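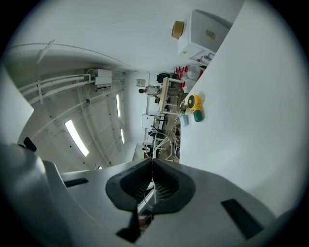
The big white table, with my little yellow and green fan and the plant keeping it company.

Our bright white room, one corner at a time

So many of you asked to see where the Omumley boxes get put together that I finally gave in and made a page for it! We moved into the Prelbridge workroom in August, and I have been happily fussing over it ever since. The walls are white, the table is white, pretty much everything I didn't carry in myself is white, and I was a bit worried it would feel like a dentist's office. It doesn't (at least not to me). I think the daylight does most of the work, and a few small bright things do the rest.

A few notes on what's in there, for the people who like that sort of thing. I am very much one of those people.

The table
I wanted one big plain top and no drawers, so I'd have nowhere to hide my junk. It was the first thing we ordered and it took 4 of us to get it up the stairs, with one long rest on the landing and a lot of discussion about which end was the front. I wipe it down every evening and it looks great for the whole night.

The fan
Yellow head, dark green front, yellow dot in the middle. I love this thing way more than a person should love a fan! It cost me 20 dollars at the Bárány market and I'd have paid that just for the colors. It's portable, so it wanders from desk to desk all summer, and then I have to go looking for it.

The plant
Small, green, leafy, and I lost the tag with its name on the way home. If you recognize it, please write and tell me. I've killed three before this one, so I'm not making any promises, but I turn it a little every morning and say hello.

The light blue box
It's tiny and it lives right at the edge of the table by the plant. I keep meaning to move it farther in. The blue goes so nicely with the yellow that I might buy another one, and then of course I'll need something to put in it.

The big white unit and the tape
Rounded corners, a yellowish label on the front, and a little yellow sticker down near one corner. The brown roll sitting up against it looks like packing tape, and that would be the right spot for it, as we go through a shocking amount. The last Omow order was 900 boxes and I heard that ripping sound in my sleep.

Still on my list are a rug, a proper coat hook and a second lamp for winter. I'll add more pictures once the shelves are up.

Posted 14 August 2023

More from the workroom
Moving day in Prelbridge
3 ways I fold tissue paper
What goes inside an Omumley box
A morning at the Bárány market
Packing the big Omow order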